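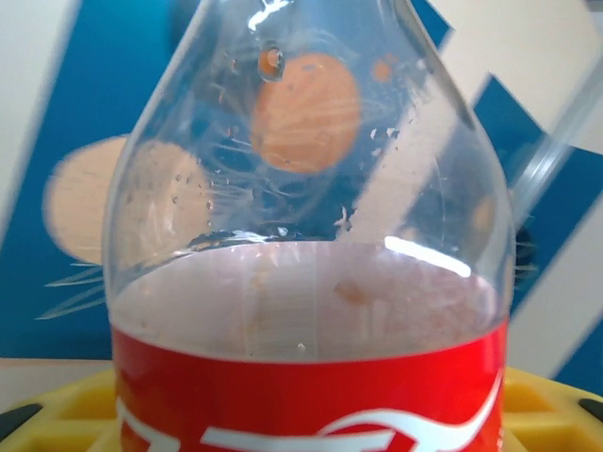 Desconfio de qualquer projeto que comece com a frase "é só apanhar garrafas". Foi assim que o Joon-young Moon me apresentou o Flumden, dois braços numa calha de alumínio, um balde do lixo ao meio e a promessa de que em janeiro a coisa estaria a arrumar a mesa sozinha. Escrevo a 6 de dezembro de 2021 e continuo por convencer.

Para quem chega agora: a montagem ocupa um canto da Hellerwood, a oficina partilhada onde pago quota e onde cada vez menos gente faz móveis. A calha custou mais do que devia. Os suportes pretos foram furados duas vezes, porque à primeira ninguém mediu a distância entre as bases e os cotovelos batiam um no outro. Essa parte, pelo menos, ficou bem resolvida, e digo-o sem ironia.

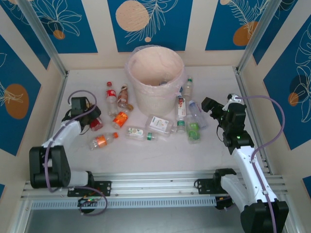 A mesa do Flumden, com os dois braços e garrafas de vários feitios.

O meu problema é com as contas. O Joon-young fala em quase 1000 tentativas registadas e diz o número como quem mostra um diploma. Perguntei quantas acabaram com a garrafa dentro do saco e a resposta foi uma conversa comprida sobre iluminação. Depois mudou-se o programa, o velho Cidach foi para a gaveta e veio o Myung, que segundo ele "generaliza melhor". Generaliza para quê? Uma garrafa de pé, com rótulo vermelho, até eu a programava com um temporizador e paciência. Deitada, transparente, sobre uma superfície clara, encostada a outra igualmente transparente, aí é que eu queria ver.

E não me venham com a velocidade. Cronometrei uma série no sábado: 119 segundos para uma única garrafa, contando a hesitação. Um miúdo limpa a mesa toda nesse tempo e ainda pede gelado.

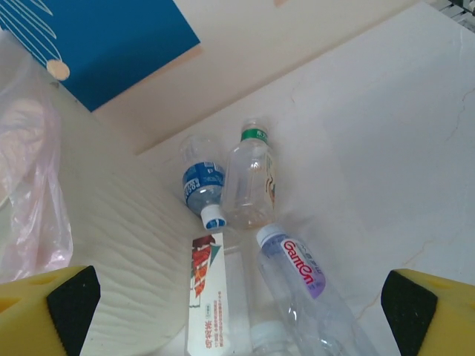

Garrafa de Ganten deitada, plástico transparente sobre fundo claro: o caso difícil.

Reconheço que as almofadas pretas nos dedos da pinça foram boa ideia. Eu tinha votado contra, achava que iam descolar à primeira semana, e lá continuam. Também já não há cabos a prender nas juntas como em outubro, embora eu ainda ache as voltas do cabo roxo largas demais. Um dia aquilo engancha em qualquer coisa e depois conversamos.

Propus uma regra simples: 60 tentativas seguidas, garrafas postas por alguém de fora, sem tocar em nada a meio, e publica-se o resultado seja ele qual for. Até lá, para mim, o Flumden é um passatempo caro com boa apresentação.
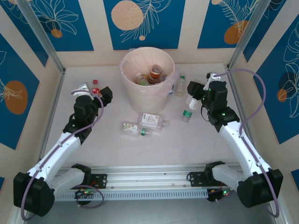

Benjie Villanueva respondeu-me que 60 é pouco e que a regra está mal pensada: se as garrafas forem postas ao calhas, uma série boa pode ser sorte e uma má também. Prefere repetir as mesmas disposições, com fita na mesa a marcar os sítios, e só depois baralhar. Acrescentou que eu cronometro sempre as garrafas piores.

Quanto à fita, tem razão. Quanto ao resto, cronometro as que me aparecem à frente. Levo o rolo na quinta-feira e o Joon-young que traga a folha dos registos, a completa.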